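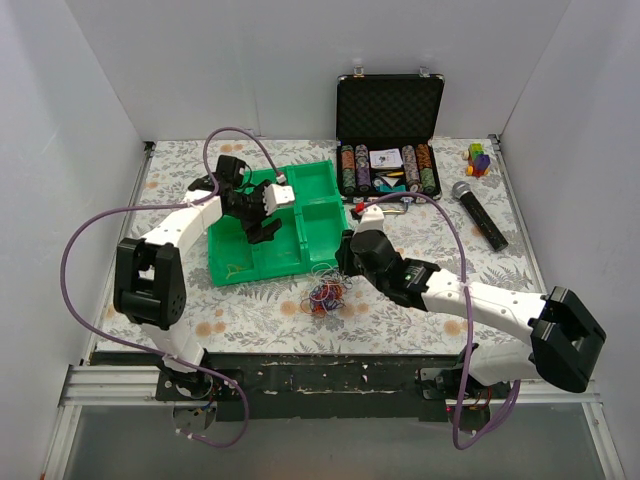
Figure 1. Two robot arms over a work surface, with a green divided tray left of center.

Do Practice Question Banks Predict Exam Results?
Student project report, Certification and Assessment module
Wael Bouzid
30/01/2024

1. Why I chose this

Sellers of practice exams for IT certificates make big promises. Buy the bank, work through it, pass the real test. I wanted to know how much of that holds up when you look at the questions themselves. My starting view was that very little of it would, and I should say so up front, as it may have colored my reading.

2. What I looked at

I compared two question banks for the same entry-level networking certificate, one sold by Druser and one by Miditeck. Druser gave me 561 questions and Miditeck 647. The department paid for both. I also used the free outline of exam topics from Arango, the body that sets the certificate.

Each question was matched to a topic in the outline. I then marked it as recall (a port number, the name of a layer) or as applied (a fault to trace, a design to pick). When I couldn't decide, I called it recall. A stricter student might have done the opposite and gotten kinder numbers.

3. What I found

The Miditeck bank is bigger, but 93 of its questions are near copies of others in the same bank, with the answers shuffled or an address changed. I don't see how that counts as extra practice. Druser had fewer repeats, though several of its questions cover topics that Arango dropped from the outline last June.

Most questions in both banks were recall. The outline gives a good share of its weight to troubleshooting, and neither bank comes close to matching it. Subnetting was the exception. Both handle it well, and the Druser explanations for it were the best part of either product.

The explanations elsewhere were weak. Many repeat the right answer in a longer sentence and stop there. A learner who got the question wrong would still not know why.

4. The pass rate claims

Miditeck says on its sales page that about 4000 customers have passed. It gives no figure for how many tried. I wrote to ask and got a discount code. Druser makes no claim about numbers but offers a refund to anyone who fails, on condition that they scored above a set mark in its own mock exam first. People who reach that mark were probably going to pass anyway, so the refund tells us little about the product.

5. Limits

I worked alone, so no second person checked my sorting. I haven't seen the real exam questions and would not be allowed to quote them if I had. Two products are too few to say anything about the whole market. I had hoped to add Jorkedier, a bank with a timed lab section, but access came too late.

6. Next steps

A fair test would give one group a question bank and another group the same hours with a textbook, then compare their results on the exam. Until a seller pays for that, I would treat any promised pass rate as advertising. I would still use the Druser subnetting set.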